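Vanari to begin home trial of Tuner, a neckband that helps wearers follow one voice in a noisy room

Grullville, Jul 6, 2018

Vanari, the Grullville company that makes listening aids, will start a home trial of its new neckband, Tuner, this summer. The trial will involve 17 adults with mild to moderate hearing loss and will run until December. It follows a laboratory study carried out with the Sárközi Hearing Laboratory, in which listeners using an early version of the device repeated back sentences spoken over recorded café noise.

Tuner is worn around the neck and connects by wire or radio link to a pair of ordinary earphones, or to a hearing aid that accepts an outside signal. It picks up speech through four small microphones spread along the band. The wearer chooses which talker to listen to by turning towards that person and pressing a pad at the side of the band. The device then keeps that voice in front and turns down what comes from other directions, until the pad is pressed again.

The trial is the first time that Tuner will be used outside the laboratory by people who do not work for Vanari or Sárközi.

"In the laboratory we decide where the talkers sit and how loud the noise is," said Kelechi Garba, head of research at Vanari. "At home the television is on, someone is running a tap and the person you want to hear gets up and walks to the fridge. We have a fair idea of how the band copes with the first two. The third is the one we need to learn about."

How it works

Most hearing aids already have some means of favouring sound from the front. This helps when the wearer is facing the talker, but people at a dinner table look down at their plates, turn to pass things and look at whoever laughed. Each time they do so, a system that follows the head points somewhere else.

Tuner takes its bearings from the chest and shoulders, which move less. When the pad is pressed, the band notes the direction of the strongest speech within a narrow angle in front of the wearer and takes a short sample of the voice. It uses both to hold on to the talker. If the voice moves slowly, the direction is updated. If the voice stops for more than a few seconds, the band widens its angle so that the wearer is not left in silence, and narrows it again when the same voice returns.

All of this processing is done on the band itself. The voice sample is held in memory only while that talker is selected and is overwritten at the next press of the pad. Tuner has no connection to the internet and does not store recordings.

The band also has a second mode, called Open, in which all four microphones are used equally and nothing is turned down. Wearers in the laboratory study asked for this mode for walking outdoors and crossing roads, and it is now the mode in which the device starts up.

What the laboratory study found

The Sárközi study used 1317 recorded sentences, read by men and women with a range of accents and played through loudspeakers placed in a ring. Listeners sat in the centre and repeated what they heard, with the band switched on for half the sentences and off for the other half. They did not know which setting was in use at any point, as far as the sound itself allowed this to be hidden.

Listeners did better with the band on when the wanted voice and the noise came from clearly different directions. When the two came from nearly the same direction there was no useful difference. Several listeners said that their own voice sounded hollow through the device, and Vanari has since changed the way the band handles the wearer's speech.

The laboratory also recorded how tired listeners felt at the end of each session, using a written scale. These results varied widely from one person to the next and no claim is made from them. The same scale will be used in the home trial, where it will be filled in at the end of the day.

"The findings support going further, and that is as much as I would say," said Aminu Etim, who led the study at the Sárközi Hearing Laboratory. "A sentence played from a loudspeaker is a tidy thing. Real talk overlaps, trails off and goes back on itself. I would like to see what people report after they have lived with the band for a few months, including those who put it in a drawer."

The Sárközi team will analyse the results of the home trial separately from Vanari. Under the agreement between the two, the laboratory is free to publish what it finds, whether or not the findings favour the device. Vanari will see the report before it is released but may ask only for errors of fact to be corrected.
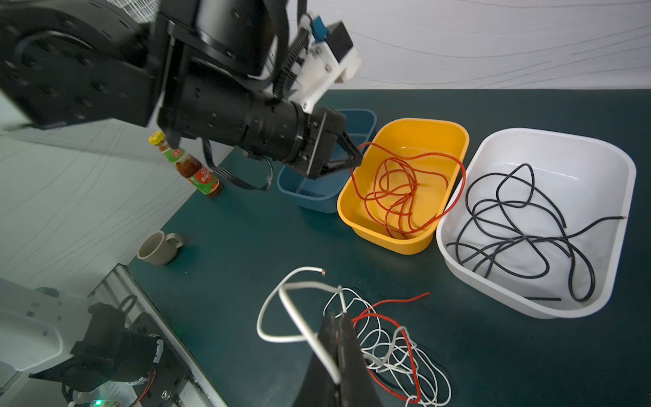 The home trial

Each person taking part will be given a band, a charger and a pair of wired earphones. Those who already use a suitable hearing aid may connect the band to that instead. A fitting session will be held in Grullville before the trial begins, where the band will be adjusted for neck size and the volume limits will be set by an audiologist.

Participants will be asked to wear Tuner for at least one conversation a day and to keep a short diary. The diary asks where the conversation took place, how many people were speaking, how easy it was to follow them and whether the wearer switched the band off before the end. There is space for comments, and a family member may fill in a separate page if they wish.

The band will keep a simple log of how long it has been worn, how often the pad is pressed and which mode is in use. No sound is included in the log. It will be read by cable when participants return for their check-up visits, and they may ask to see their own log at any time.

Anyone may leave the trial at any point without giving a reason. Participants will not be paid, but travel to and from the fitting and check-up sessions will be refunded.

All places on the trial have been filled from the list of people who took part in earlier listening sessions at Sárközi. Vanari is keeping a reserve list in case of withdrawals, and adults who live within easy reach of Grullville may ask to be added to it.

What is still to be settled

The trial bands run for seven hours on a full charge with talker selection in use, and for longer in Open mode. Vanari regards this as enough for the trial but short for everyday use, and work on the battery will carry on alongside it.

The shape of the band is also likely to change. Some wearers in the laboratory found that a shirt collar rubbed against the rear microphones and produced a scratching noise. The trial version has a raised edge at the back to keep cloth away from the openings — a simple fix, but one that makes the band harder to hide under a jacket. Participants will be asked which they would sooner put up with.

Scarves remain a problem. The instructions supplied with the trial bands advise wearing Tuner outside any scarf or high collar, and the same advice applies to long necklaces.

The company has not set a price or a date for sale. A decision on whether to go on to a larger trial will be made after the Sárközi report has been received.

"We would like Tuner to be something a person can pick up from the hall table on the way out to lunch," Kelechi Garba said. "It is a bit bulky for that at present, and the battery has to improve. We would sooner hear about the faults from a small group now than from a large one later."

Tuner is intended as an aid to listening and does not replace a hearing test or advice from a doctor or audiologist. People who notice a sudden change in their hearing should seek medical help promptly.

About Vanari

Vanari designs and makes listening aids for adults with hearing loss. Its products include amplified doorbells, television listening sets and personal microphones for meetings. The company's offices and workshop are in Grullville.

About the Sárközi Hearing Laboratory

The Sárközi Hearing Laboratory studies how people understand speech in difficult surroundings. It carries out its own research and tests devices for outside companies.

Notes for editors

Kelechi Garba and Aminu Etim are available for interview. Requests should be made through the Vanari press office in Grullville. Trial participants have been promised privacy and will not be put forward for interview while the trial is running.

A short technical summary of the laboratory study, including the sentence lists and the loudspeaker layout, can be supplied on request.

ENDS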